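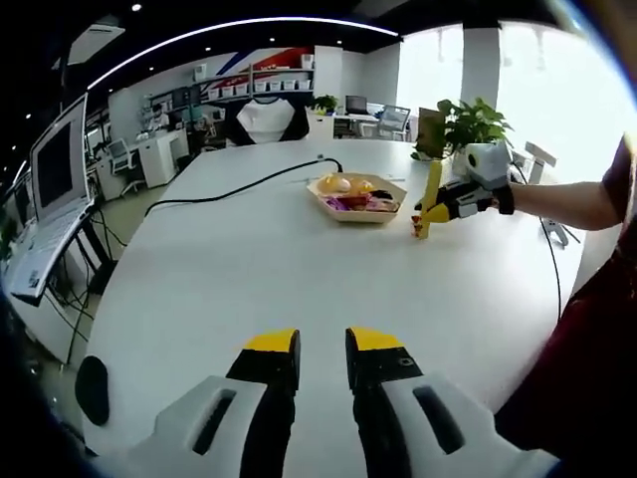 The Numura hand-held gripper is the capture tool we use for our work on learning manipulation from human demonstration. A person carries it, closes it on an object, moves the object and lets go, and the camera on the tool records the whole thing from the gripper's own point of view. It is normally used in pairs, one per hand. The fingers end in yellow tips that stay in view of the camera, so the gap between them can be read straight from the video. In the tabletop sorting task one gripper holds a long, curved yellow piece upright on the white table, with the shallow hexagonal tray close by. Long pieces like that are harder than round ones, and they account for most of the difference between the two training methods below.

## What it was built to test

Policies trained on hand-held demonstrations often do well on the table where they were recorded and badly on the next one. We wanted to know how much of that comes from the number of demonstrations and how much from how varied they are.

Two training sets were made with the same pair of grippers:

- **Set A:** 3000 demonstrations, one room, one table, fixed start positions
- **Set B:** 1462 demonstrations, several rooms, start positions changed before every take

Both were used to train the same policy, Drurna, with no changes to the network or the training schedule. Each policy was then run on a two-arm robot fitted with matching fingers, in a room that appears in neither set.

## Result

Set B gave the better policy in the new room, with less than half the data. The gap was small for round objects and large for long ones. Set A policies tended to grip long objects near one end and lose them during the lift. Set B policies gripped closer to the middle and kept the object level.

Adding more takes from the Set A room did not close the gap. Adding a second room did more than any other single change we tried.

We have not tested soft or transparent objects, and the sorting task has no time limit. Results on faster work may differ.

## Equipment

| Item | Detail |
|---|---|
| Grippers | Two, left and right |
| Camera | One per gripper, wide angle |
| Recording rate | 60 frames per second |
| Weight | 789 g per gripper |
| Calibration | Printed board, supplied |
| Software | Clomutska recorder and trimmer |

Recalibrate after changing a fingertip. Takes recorded with a loose tip can't be corrected later and should be deleted.

## Availability

Grippers are loaned in pairs to research groups through Hettiarachchi. Spare tips ship with each pair. Set B is available on request along with the trained policy; Set A is not being released.

Page updated 18/02/2024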